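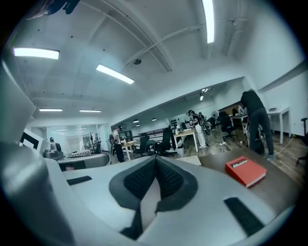
1/ Brornine's second compilation is out on Vustetti. I've had the promo for a fortnight and played it most evenings. Notes so far are on loose paper, tucked inside a red hardback that lives on the dark brown table, and I'll type them up as I go. It's a double LP, 700 copies, no digital until March.

2/ Side A is the slow one. Kļaviņa opens with nine minutes of organ and hiss at a tempo I'd normally skip. Give it until the kick comes in. The bassline is very simple and very loud.

3/ Side B is all Trandadton. Two tracks, both at 135 bpm, both better than last year's EP. The second has a vocal loop I don't like, but the drums under it are the best he's programmed.
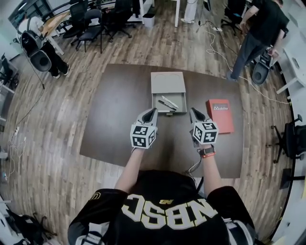 4/ Side C: Ilze Mockus. She mastered the first compilation and this is her debut as a producer. Dubby, dry, no big breakdown. She told me it was made on one drum machine and a delay pedal. My pick of the record.

5/ Side D is remixes. Fine, mostly. The Kļaviņa one drops the organ and loses what made it work.

6/ Pressing is quiet apart from a click near the start of B2 on my copy. 300 of them come with a printed insert, shop orders only. Sleeve is thin card.

7/ Launch night is January 12, 2018. Mockus plays first, so get there early.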